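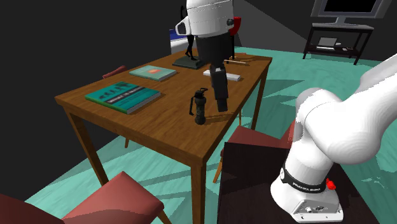

시뮬레이션에서 잘 되던 것이 왜 다른 시뮬레이션에서는 안 되는가. 지난 두 달 동안 제 머릿속을 차지한 질문이 이것이었어요. 보통은 "시뮬레이션에서 되던 게 왜 실제 로봇에서는 안 되나"를 고민하는데, 저는 거기까지 가 보지도 못하고 시뮬레이션 안에서 한참을 헤맸답니다. 7월 내내 그랬어요. 그래도 이제 결과라고 부를 만한 것이 조금 나와서, 기억이 흐려지기 전에 적어 두려고 합니다. 글이 좀 길어질 것 같으니 커피라도 한 잔 들고 오셔요.

우선 배경부터 말씀드릴게요. 저희 팀은 Jindlow라는 이름의 조작 정책을 만들고 있어요. 카메라 영상과 관절 각도, 그리고 "책을 흰 블록 옆으로 옮겨"와 같은 짧은 문장을 받아서 팔을 움직이는 모델입니다. 학습용 시연은 Ea Briem이 만든 Pavoner라는 장면 생성기로 뽑았고요. 방에 탁자와 의자를 놓고, 탁자 위에 물건을 몇 개 올리고, 팔 두 대를 마주 보게 세운 다음 조금씩 바꿔 가며 시연을 모으는 식이에요. 이렇게 모은 시연이 모두 2000개입니다. 처음에는 이 정도면 넉넉하다고 생각했어요. 네, 그렇게 생각했습니다.

그런데 Ghazala Cheema가 어느 날 오후 네 시쯤, 그러니까 다들 슬슬 졸릴 시간에, 배경만 바꿔서 평가를 다시 돌려 보자고 했어요. 물건도 같고 팔도 같고 문장도 같은데, 고정 카메라의 위치를 옮기고 뒤에 보이는 가구를 바꾼 것뿐이었거든요. 평가는 417회였는데 성공이 151회였습니다. 저는 숫자를 보고 처음에는 스크립트가 잘못된 줄 알고 좌표계부터 의심했어요. 반나절을 들여다봤는데 좌표계는 멀쩡하더라고요. (덕분에 좌표계 코드의 주석은 아주 깔끔해졌습니다!)

실패한 기록을 하나하나 재생해 보니 모양이 비슷했어요. 팔이 엉뚱한 데로 가는 경우는 드물고, 대개 목표 근처까지는 잘 가요. 그러고는 탁자 위 낮은 곳에서 망설이다가 조금 빗나간 자리에서 손가락을 닫아 버립니다. 얇은 막대처럼 눕혀 놓은 물건에서 특히 심했고, 세워 둔 병은 그나마 나았어요. 책은 또 다른 이유로 어려웠는데, 납작하게 누워 있으니 어디를 잡아야 할지부터가 문제라서 이 이야기는 나중에 따로 쓸게요.
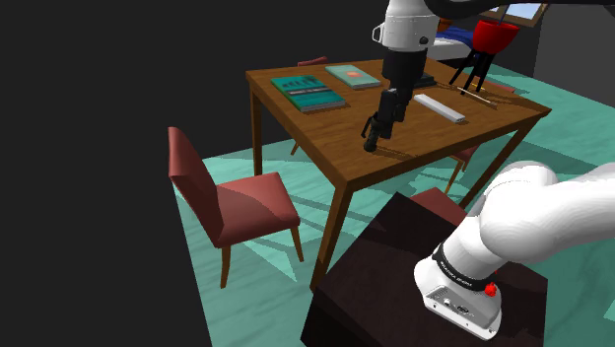
탁자 위로 내려온 그리퍼. 왼쪽 뒤에 책 두 권, 오른쪽에 길쭉한 흰 블록과 가느다란 막대.

제 가설은 정책이 물건과 손가락 사이의 거리를 물건에서 읽지 않고, 화면의 다른 단서에서 읽는다는 것이었어요. 가장 의심스러운 것은 그림자였습니다. 그리퍼가 탁자에 가까워지면 나무 상판에 옅은 그림자가 지잖아요. 사람인 제가 봐도 높이를 가늠하기에 참 좋은 단서예요. 그런데 의자와 탁자 다리 그림자까지 바닥에 이리저리 깔리니까, 모델이 이 모든 무늬를 한꺼번에 외워 버렸다고 해도 이상할 게 없지요. Ingvar Bech는 그림자보다는 탁자 모서리의 각도일 거라고 했고, 저희는 점심을 먹으면서 이걸로 꽤 오래 다퉜습니다. 아주 즐겁게요.

그래서 실험을 두 갈래로 나눴어요. 한쪽에서는 조명의 방향과 그림자의 진하기를 시연마다 바꾸고, 다른 쪽에서는 조명은 그대로 두고 카메라 시점만 흔들었습니다. 시연의 수는 똑같이 맞췄고, 팔의 궤적도 같은 것을 다시 렌더링해서 썼어요. 이 다시 렌더링하는 부분이 이번 작업에서 제가 제일 마음에 들어 하는 대목이에요. 동작을 새로 모으지 않아도 되고, 두 조건의 차이가 정말로 화면에만 있게 되거든요. 궤적 파일을 읽어서 장면에 되돌려 놓는 도구는 Malou Kárason이 거의 혼자 썼는데, 이름이 Pettigrew예요. 왜 Pettigrew인지는 물어봐도 웃기만 합니다.

결과는 좀 민망하게도 둘 다 조금씩 맞았어요. 시점만 흔든 쪽은 팔이 목표 근처에 도착하는 것까지가 확실히 안정됐고, 조명만 바꾼 쪽은 마지막 하강이 좋아졌습니다. 둘을 합치면 당연히 더 좋을 줄 알았는데, 처음 합쳤을 때는 오히려 학습이 느려져서 한동안 아무것도 못 집더라고요. 결국 시점을 먼저 흔들고, 어느 정도 자리를 잡은 다음 조명을 섞는 순서로 바꾸고서야 그래프가 올라가기 시작했어요. 그 그래프를 보던 밤에는 혼자 사무실에서 박수를 쳤습니다. 작게요.

물론 조심해야 할 부분도 있어요. 순서를 바꾼 실험은 아직 시드를 충분히 돌리지 못했고, 물건의 종류도 많지 않습니다. Jana Eichhorn이 초안을 읽고 "순서 때문인지, 학습을 더 오래 해서인지 구분이 되느냐"고 물었는데, 지금 가진 기록만으로는 깨끗하게 답할 수가 없어요. 총 학습 길이를 맞춘 비교를 지금 걸어 두었고, 한 번 도는 데 40시간이 걸려서 이 글을 쓰는 동안에도 돌고 있습니다.

두 번째 팔에 대해서도 궁금해하시는 분이 계실 텐데요, 이번 평가는 모두 한 팔이 움직이고 다른 팔은 가만히 서 있는 설정이었어요. 가만히 있는 팔도 화면을 꽤 크게 차지하기 때문에, 카메라를 옮기면 가려지는 부분이 달라집니다. 두 팔을 함께 쓰는 과제는 Ulska라는 다음 묶음에서 다룰 예정이고, 물건을 건네주는 동작부터 시작하려고 해요. 거기서는 높이뿐 아니라 상대 손가락의 위치까지 읽어야 하니 또 한바탕 헤매겠지요.

비슷한 실험을 해 보신 분이 계시면 댓글로 꼭 알려 주세요. 특히 그림자를 아예 끄고 학습해 보신 분이요! 저희는 한 번 해 봤다가 너무 빨리 포기한 것 같아서 마음에 걸립니다. 학습 길이를 맞춘 비교가 끝나면 표를 정리해서 다음 글에 올릴게요.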